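News > Environment > Energy and homes

Urnton households to get help cutting kitchen energy use

Last updated: December, 4.15 pm

Households in Urnton will be able to borrow plug-in energy meters and book a free home visit under a scheme meant to bring down carbon emissions from cooking and heating.

The scheme is run by Pandon, a climate advice firm that has worked in the town for three years. It will begin with 1523 homes in the older streets north of the river, where many properties still have single glazing and old wiring. A second stage, planned for next winter, would bring the total to 2534.

Suqin Liang, who leads the work for Pandon, said most people had a fair idea of what they spent on heating but very little idea of what went on cooking.

"People can tell you what the boiler costs them," she said. "Ask about the oven and they guess. We want them to have a figure in front of them before they decide whether to change anything."

Each home that signs up will be lent a meter for four weeks. Readings are sent to an online service called Jitoden, which turns them into a weekly summary showing the power used and the emissions linked to it. The summary can also be posted on paper to anyone who does not use the internet.

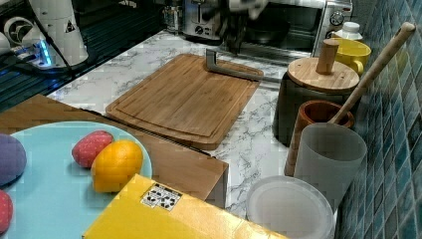
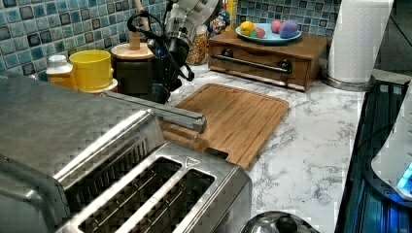
Countertop appliances are expected to make up a good part of the readings. Pandon says a small oven often uses less power than a full-sized one for the same meal, but that the saving depends on how long it is left on and how much food is cooked at once. Kettles, microwaves and slow cookers can be tested in the same way.

Advisers will also look at draughts, loft insulation and hot water settings during the visit, which takes up to three hours. They will not sell or recommend particular makes of appliance.

Some residents have asked why the scheme does not offer money towards new equipment. Shufen Song, who chairs the Urnton tenants' group, said she welcomed the visits but that many renters could do little with the advice they were given.

"If your cooker belongs to the landlord, you are stuck with it," she said. "A meter will show you it is wasteful. It won't buy you a new one."

Ms Liang said landlords would be sent a copy of the findings if the tenant agreed, and that Pandon was in talks with a lender, Akl, over low-cost loans for insulation and electric cookers. No terms have been settled — the loans are not expected to be ready before the second stage begins.

The first visits will take place in January. Booking forms are available at the library and the leisure centre, and can be handed in at either desk. Homes outside the first area can join a waiting list, although Pandon said places there would only come up if others dropped out.

A report on the first stage is due in June.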